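**Clearing the plate, one piece at a time**

If you've been reading this newsletter for a while you know my test for any home robot: can it deal with dinner? I don't need a backflip. I want something that can get the food onto the plates, get the plates to the table, and then (this is the dream) clear the whole lot away again while I sit down. So I was very happy to spend an afternoon with Merle Ngata and Bogdan Kołodziej at Jornia, where they've boiled supper down to a plate, something that looks like fried chicken, and a toy eggplant.
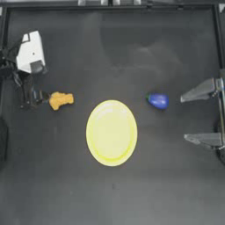 *The table at Jornia: yellow plate, blue eggplant on the right, gripper close to the food on the left.*

It sounds like a game for a three-year-old, and Merle is the first to say so. But try writing down how you pick up a drumstick! You look, you reach, you close your fingers until it feels right, and if it slips you fix it without ever knowing you did. A machine has to get all of that from somewhere. Lumpy things are especially mean, because there's no flat side to grab and every one of them sits on the table a little differently.

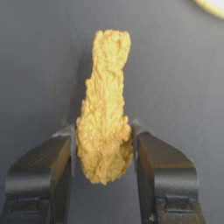 The grip is the part I could watch all day. Bogdan says that when they began in July the pinch was either so timid that the food stayed put or so keen that it shot across the room. They've logged 600 tries since then, and he now worries less about the fingers closing and more about where the hand goes next. Getting hold of a thing is one job. Setting it down on a plate, the right way up, without bumping what's already there, is a second job, and I think it's the harder one.

Two hands make it more interesting still. One can hold a plate steady while the other loads it, which is how most of us do it at home without thinking. They can also get in each other's way, which is how my husband and I do it.

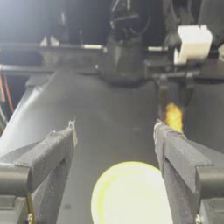 *Looking across the table between one gripper's fingers, with the second gripper over on the right.*

So, can machines do the chores yet? My answer is still "a few, slowly, in a tidy room." Wiremu Tawhiri, who runs the lunch kitchen at McAlister, read my notes and asked the question I should have asked myself: what happens when the chicken is greasy, the plates are stacked, and somebody has left a fork on top? Fair point. A clear gray table is a long way from his counter at noon. He figures a new helper picks up his plating line in 4 days, and he isn't giving that helper's apron to a robot any time soon.

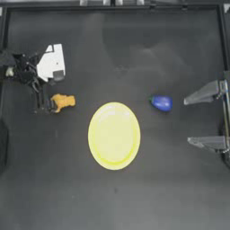 I still came home grinning. Two years ago I'd have told you that food was off limits, that robots would stick to boxes and bolts, and I would have been wrong. Merle wants to try softer foods next, then a mixed plate, then real dishes that need scraping. I've asked to come back for the scraping. If they crack that one I'll bring my own lasagna pan.

Coralie Gilchrist has the shop-floor side of this in the next issue, with a long piece on bin sorting at Corer. If your workplace has tried a machine on a chore, even a dull one, write and tell me how it went. I read every letter, and the failures are very welcome too.

*Corey Whitcombe*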